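青少年触式橄榄球推广项目 中期进展报告
提交：Grevivon 社区体育基金
执行：Jandport 橄榄球俱乐部 青训部
报告阶段：第二阶段（三月至七月）

一、总体情况

先说最让我们高兴的：球场上的孩子比立项时预想的多得多！申请书里写的目标是全阶段累计参训 2,000 人次，到七月最后一堂课结束，签到表加起来是 2,843 人次。超出的部分主要来自五月以后，那时候学校的期中考试刚过，天也还没热到不能下场，周日上午的公开课几乎每次都要临时加一块半场。

第一阶段报告里我们担心过的两件事，一是女孩报名少，二是雨天没有场地，这一阶段都有了进展，详见后文。教练排班仍然偏紧，也会如实写在第五部分。

二、训练与课程

课程仍按原计划分为入门班和提高班。入门班不做任何对抗，以接传球、跑位和触式规则为主；提高班在此基础上加入防线移动、二次启动和简单的战术配合。擒抱动作目前只在垫子上教，而且只教跪姿，家长签过同意书的孩子才参加。这一点我们和基金的安全条款逐条对过，没有放宽。

入门班改动最大的是第一堂课。以前我们一上来讲向后传球的规则，讲完孩子们一脸茫然，上场还是往前扔。四月起换成先玩后讲：把场地横过来，让他们玩一种只能往后递球的接力，玩到满头大汗了再告诉他们，刚才这个就是橄榄球最要紧的一条规矩。效果好得让几位老教练都改了自己的教案（其中一位原本是坚决反对的）。

提高班这一阶段把重点放在防守沟通上。我们要求场上每个人在防线上喊出自己盯的是谁，起初没人好意思开口，整条线安安静静地被人跑穿。到六月中旬情况就不一样了，隔着停车场都能听见他们喊。和邻区球队打的友谊赛，上半场还落后，下半场靠一次漂亮的边线集体防守把球断下来，由右翼一路跑到底线得分，最后打平。对一支组队不到半年的队伍来说，这个结果我们非常满意。

三、校园课堂

Manel 小学和 Şimşekoğlu 国际学校这两所合作学校都完成了整学期的课程。Manel 小学的场地是水泥地，所以全部采用腰旗玩法，不倒地、不扑球；Şimşekoğlu 国际学校有一块草坪，条件好一些，高年级可以做完整的触式比赛。

两边的体育老师从三月起跟课，先是旁听，后来带热身，到了六月，Manel 小学的老师已经能独立上完一整堂课，我们的教练只在旁边帮着吹哨。这正是立项时最想看到的事：教练撤出以后，这门课还能留在学校里。下学期 Manel 小学准备把腰旗橄榄球放进校运会，我们答应帮忙写规则和培训学生裁判。

女孩的报名在校园这一块增长最明显。我们没有单独开宣传，只是把每堂课的示范改为男女各一名学生轮流做，再把分组从自由组队改成抽签。课后社团里女孩的比例随之上来了，她们现在自己提出要组一支女队去打秋季的比赛。秋季赛的组别章程还在等主办方公布，一旦确认有同年龄段的女子组，我们就报名。

四、场地、器材与经费

雨天场地的问题解决了一半。俱乐部和体育馆谈妥了下雨时的备用时段，可以使用一块羽毛球场大小的地面，做传接球和体能没有问题，做比赛不够大。四月连着下雨的那段日子全靠它撑过来，没有取消一堂课。

器材方面，用第二笔拨款购置了训练用球、腰旗、分队背心和触碰垫，均已登记入册。小号球比预计消耗得快，水泥地磨皮很厉害，下阶段想换成橡胶颗粒更粗的一款，单价略高，但算下来更耐用。分队背心改为每次课后统一清洗，由两个班轮流负责收发。

经费执行总体在预算之内。教练课时费按月结清，交通补贴因为校园课集中在同一天，比预算节省了一些。节省下来的部分我们希望转到急救培训上，调整申请随本报告另附，请基金审阅。

五、困难与不足

教练人手是眼下最实在的难处。公开课人多的时候，一名教练要带的孩子超过了我们自己定的上限，只能请提高班的大孩子来当助手。大孩子们干得很起劲，也确实帮上了忙，可他们不能代替持证教练。入门教练员培训已经有家长报名，预计秋季能补上缺口。

数据记录也有欠缺。三月的签到是手写的，有几页字迹不清，凡是认不出名字的我们一律没有计入总数。四月起改为统一表格，这个问题没有再出现。

另外，提高班有孩子反映周中训练结束得太晚，回家赶作业吃力。我们已经把训练提前了半小时，结束时间也相应提前，暑假后再看是否合适。

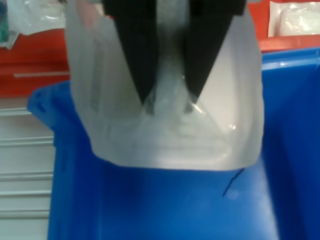

有家长在期末座谈时说，孩子以前周日不到十点叫不起来，现在七点多就抱着球坐在门口等，只是希望公开课能早一点公布下周的分组，免得每到周六晚上家长群里问成一片。这个意见我们当场就采纳了，从七月起，分组名单提前在周四发出。

同一场座谈里提得比较多的还有比赛机会。家长和孩子都觉得练了一个学期，友谊赛打得不够过瘾。我们完全同意！下阶段计划每月安排一次小型邀请赛，采用缩短时间的轮转赛制，让入门班的孩子也能上场。

六、下阶段计划

八月放慢节奏，只保留清晨的公开课，避开高温；教练利用这段时间更新急救证书，并整理校园课的教案，准备交给两所学校长期使用。

九月恢复全部课程，同时启动月度邀请赛。首场拟在 Jandport 主场举行，两所合作学校各出一队，俱乐部提高班拆成混合队参加。欢迎基金的同事来看球，场边风大，请带外套。

十月起重点是女队的组建和秋季赛备战，以及新教练的带教。第三笔拨款的使用明细和器材采购清单将在九月底前提交。

附件：签到汇总表、器材登记册、经费执行表、预算调整申请

Jandport 橄榄球俱乐部 青训部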